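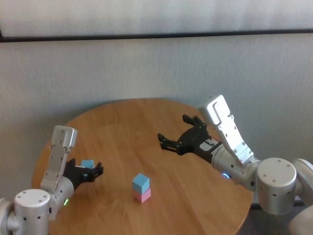

Trelola asked, before anything else, whether the tabletop kit could be judged from the recorded episodes alone, without booking bench time. In part. The episodes show reach, grasp approach and release on small cubes, and they carry enough joint data to compare one arm with the other. They do not say much about long duty cycles, payload near the rated limit, or what the arms are like to live with over a year. The rest of this card covers what was recorded, how, and where the limits are.

Filed under: Bimanual Kits / Evaluation Data / Cube Stacking

Skotov Two-Arm Tabletop Kit - Evaluation Episodes, data card

Version 7. Released 11 September 2020. Maintained by Wekasik.

Summary

The set contains 908 teleoperated episodes of two-arm cube stacking, recorded on a loaned Skotov kit during a product review. Of these, 811 are marked as complete and the remainder are marked as failed or aborted. All of them are included in the release. The review was carried out for buyers who are comparing the Skotov kit with single-arm packages such as the Lambrakis bench unit, and the data is published so that those buyers can check our findings against the recordings.

What the kit includes

- Two arms with metal links, supplied as a mirrored pair
- Two black parallel grippers, one per arm
- A head camera on a fixed mount
- Power supply, emergency stop and cabling
- Control software, with a logging tool and a basic teleoperation client

The leader arms used for teleoperation are sold separately. The table is not part of the kit. Skotov supplies a drilling template for the bases and a calibration board.

Task

Each episode uses cubes of one size in pastel colors. The operator is given a target color order for the stack, bottom to top, and builds it with whichever arm the task string names. The task strings are of three kinds:

stack_left: the left arm picks and places, the right arm stays clear of the stack
stack_right: the same with the arms exchanged
stack_alternate: the arms take turns, one placing while the other waits with its gripper open

In the view at the top of this card, the left gripper has a light-blue cube and the right gripper is open and empty. The stack between them is a light-blue cube on a pink one. The cubes do not have to be perfectly flush. An episode is complete when the stack is in the requested order, stands without contact from either gripper, and both grippers have been opened. Small offsets between cubes are accepted and are not corrected in the labels.

Directory layout

episodes/ - one folder per episode, numbered from 0001
calibration/ - camera intrinsics and the camera-to-base transforms
splits/ - text files listing episode numbers for train, validation and test
tools/ - reader, playback script, checksum script
CHANGES.txt - version history

Each episode folder holds the head camera video, a joint log, a gripper log and a short metadata file. Nothing outside the episode folder is needed to play an episode back, but the transforms in calibration/ are needed to project gripper positions into the video.

Metadata fields

task - one of the task strings above
target_order - list of colors, bottom first
arm_used - left, right or both
outcome - complete, failed or aborted
failure_code - empty if the outcome is complete
operator - anonymous code
firmware - controller version reported at start
notes - free text, often blank

Joint log fields

t - time in seconds from episode start, controller clock
side - L or R
q - measured joint positions in radians
dq - measured joint velocities
q_cmd - commanded joint positions
fault - controller fault code, zero if none

Gripper log fields

t - as above
side - L or R
width - opening between fingers, normalized from 0 (closed) to 1 (open)
width_cmd - commanded opening
effort - motor current, raw units

The effort field is raw and is not a force measurement. The two grippers were not calibrated against each other, and values should only be compared within one side.

Time alignment

Video and logs come from separate clocks. The reader applies an offset that was estimated for each episode from the first large arm motion. It is stored in the metadata as sync_offset. Users who need tighter alignment should re-estimate it. An episode in which the arms start slowly will have a less reliable offset than one with a clean, fast start.

Reading the data

The reader is a single Python file with no dependencies beyond the usual numeric and video packages. Typical use:

 from tools.reader import Episode
 ep = Episode("episodes/0412")
 print(ep.meta["task"], ep.meta["outcome"])
 for step in ep.steps(side="L"):
 print(step.t, step.width)

To check a download, run tools/verify.py from the top folder. It prints the number of any episode whose checksum does not match. Re-download those folders only.

Collection procedure

Operators completed a practice session before recording. The arms were homed at the start of each session and again after any fault. The operator placed the cubes by hand between episodes, following a printed layout. Layouts were drawn from a fixed list, so cube positions are varied but not random, and a model trained on this set should not be assumed to cover the whole table.

Recording starts when the operator presses the left pedal and ends on the second press. Idle time at the start and end was trimmed where neither arm was moving. Idle time within an episode was kept.

Review findings

Setup. Mounting and cabling took most of a working day. The drilling template is accurate. The calibration routine is well documented up to the point where the second arm is added, after which the manual refers to a section that is missing in the edition we received. Skotov sent the missing pages on request.

Reach. The two workspaces overlap over the middle of the table, and both arms can place on a central stack without moving the bases. Close to the front edge the wrist has to fold back, and operators avoided that area when they could.

Grippers. The fingers open wide enough to clear a cube of this size with margin on both sides. The difficulty is in release. If the fingers are opened quickly while one is still pressing on a face, the upper cube shifts. Operators learned to open in two stages, and this can be seen in the width log of later episodes as a short plateau before full opening. The gripper housing blocks part of the head camera's view of a held cube in many arm poses. A wrist camera would help, and the kit has no mount for one.

Status lights. Each arm has a small light at the wrist. It is useful in person. We do not recommend reading arm state from the light color in the video - exposure changes affect it, and the fault field in the joint log is the proper source.

Software. The logging tool ran without loss in normal use. The teleoperation client must be restarted after an emergency stop, and the restart clears the session name. Episodes recorded after such a restart were renamed by hand.

Compared with the Lambrakis bench unit. The Lambrakis unit is easier to install and its documentation is complete. It has one arm, so alternating tasks are not possible without buying and synchronizing two units, which Lambrakis does not support at present. For stacking with a single arm, we found no strong reason to prefer the Skotov kit. For two-arm work it is the more practical purchase of the two.

Failure codes

F1 - cube dropped during transport
F2 - stack knocked over by gripper or link
F3 - stack toppled after release
F4 - wrong color order
F5 - controller fault
F6 - operator abort, no other cause

Only one code is stored per episode. Where more than one applies, the first to occur was used. F3 and F2 were hard to tell apart in some videos, and users who depend on the distinction should inspect the episodes themselves.

Known issues

- Episode 0633 has a short gap in the right arm joint log. The video is intact.
- The color names in target_order are those printed on the layout sheets. Under the room lighting the pastel colors look paler on video than the names suggest.
- The firmware field is blank in the earliest sessions.
- The far side of the camera view contains a bright area that is overexposed. Automatic exposure was left on, and it shifts when an arm moves close to the camera.

Recommended use

The set is suited to imitation learning on short placing tasks, to testing hand-eye calibration methods, and to purchase evaluation. It is a poor fit for general grasping research, as the objects are all cubes of one size. It should not be used to estimate the service life or safety performance of the kit.

License and requests

Data and tools may be used and redistributed for research and for internal evaluation, with credit to Wekasik. Resale of the recordings is not permitted. Corrections can be filed on the issue tracker; please give the episode number and the version of this card. The request from Trelola that led to the opening note is tracked as issue 2146 and remains open until the bench session has been scheduled.

Changes in version 7

- Failed and aborted episodes added to the release
- sync_offset moved from a separate file into the metadata
- Playback script now accepts a start time
- Comparison with the Lambrakis unit revised after a second loan in June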